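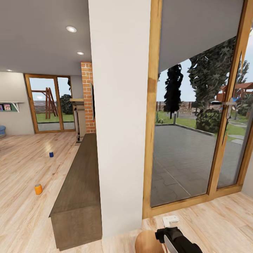
**Pressemitteilung der Offenen Werkstatt Calleck**

# Projekt Vulstead: Bauunterlagen für Haushaltsroboter ab Dezember frei verfügbar

Broltar. Die Offene Werkstatt Calleck veröffentlicht im Dezember die Bauunterlagen ihres Greifroboters Vulstead. Der Roboter ist für Aufräumarbeiten in Wohnräumen gedacht und soll kleine Gegenstände wie Dosen vom Boden aufnehmen. Die Unterlagen umfassen Stückliste, Druckdateien für die Greiferfinger, Verdrahtungsplan und die virtuelle Wohnung, in der die Gruppe ihre Greifabläufe erprobt.

Vulstead entsteht seit neun Monaten in der Gemeinschaftswerkstatt und in den Wohnungen der Beteiligten. Gebaut wird am Abend und am Samstag. Das gesamte Vorhaben wird aus Mitgliedsbeiträgen bezahlt, hinzu kommt eine Materialspende der Tischlerei Hosseinzadeh.

## Erst in der Simulation, dann am Gerät

Neue Greifabläufe werden zunächst am Rechner durchgespielt. Die simulierte Wohnung hat Dielenboden, Möbel, Fenstertüren und einen Garten. Jede Änderung an der Steuerung durchläuft dort 141 Aufgaben mit unterschiedlichen Startpositionen. Erst wenn davon mindestens 90 Prozent gelingen, wird die Software auf das Gerät in der Werkstatt übertragen.

Neben dem Aufheben vom Boden arbeitet die Gruppe derzeit am Greifen von Kanten. Gebogene Holzteile sind dabei eine eigene Aufgabe: Die beiden Finger müssen links und rechts der Kante stehen, bevor der Greifer schließt – und der Winkel ändert sich mit der Rundung. Geübt wird an einem gewölbten Holzteil mit länglicher Öffnung.

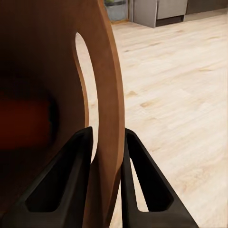
## Aufbau des Greifers

Der Greifer besitzt zwei schwarze Kunststofffinger in Dreiecksform mit großen Aussparungen. Die Form spart Material und lässt sich auf einem einfachen 3D-Drucker herstellen. In der Werkstatt liegen inzwischen rund 50 gedruckte Finger aus verschiedenen Entwicklungsstufen. Die veröffentlichte Fassung wird ohne Stützmaterial gedruckt und mit handelsüblichen Schrauben befestigt.

Noch nicht abgeschlossen ist die Abstimmung der Schließkraft. Leere Dosen werden am Gerät gelegentlich eingedrückt, schwere Holzteile rutschen bei zu geringer Kraft ab. Die Werte aus der Simulation lassen sich hier nur als Ausgangspunkt verwenden. Eine Tabelle mit den am Gerät gemessenen Einstellungen liegt den Unterlagen bei.

## Nachbau und Werkstattzeiten

Für den Nachbau genügen Lötkolben, Innensechskantschlüssel und Zugang zu einem 3D-Drucker. Wer kein eigenes Werkzeug hat, kann am Samstag ab 14 Uhr in der Offenen Werkstatt Calleck arbeiten. Material ist mitzubringen oder vor Ort zum Selbstkostenpreis erhältlich. Die virtuelle Wohnung läuft auch ohne Roboter auf einem normalen PC mit Grafikkarte.

**Pressekontakt:** Offene Werkstatt Calleck, Projektgruppe Vulstead, Broltar

Abdruck honorarfrei, Belegexemplar erbeten.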